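The Long Evening Game Comes Back to Clurkton
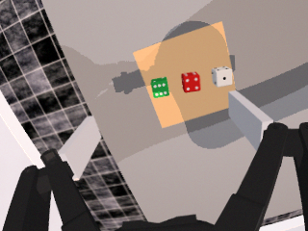
Three dice, one mat: many of the games played in Clurkton need little more.

In the old part of Clurkton there is a tea room called Condside, and after seven in the evening it is difficult to find a chair. People come for the tea, which is ordinary, and for the games, which are not so ordinary. Most of them were invented by persons living within walking distance.

Harish Shetty opened the place after leaving his job in insurance. He had 100 board games in his flat and his wife wanted the shelves back. Today the collection stands at 700, and he has read the rules of all of them, even the bad ones. "A bad rule book teaches you more," he told me. "You see exactly where the writer became tired."

I grew up with games as something for rainy days and for children. In Condside I saw a different habit. A group of nurses plays the same trading game every week and keeps the results in a school notebook. Two brothers who run a key shop come only for Multell, a local dice game in which you may sell your turn to the person on your left. The price is decided by talking, and the talking can take longer than the game.

Multell was written by Manikandan Varma, a retired teacher of geography. He made the first version for his pupils, to explain how a market works, and it failed completely. The pupils enjoyed the arguing and forgot the lesson. So he took out the lesson – the map, the ships, the price of pepper – and kept the arguing. The first printing was 100 copies, folded by hand at his kitchen table.

His second game, Rai, is slower. One player tells a story and the others throw dice to interrupt it. I played it badly. My story concerned a lost goat and it was interrupted so often that the goat was never found, and a lady at our table is still asking me about it.

Mr. Shetty has signed the rent until 2033 and wants to add a back room for people who are testing new rules. Mr. Varma will be the first to use it. He is working on a game about the post office, and he says the part with the stamps is still too long.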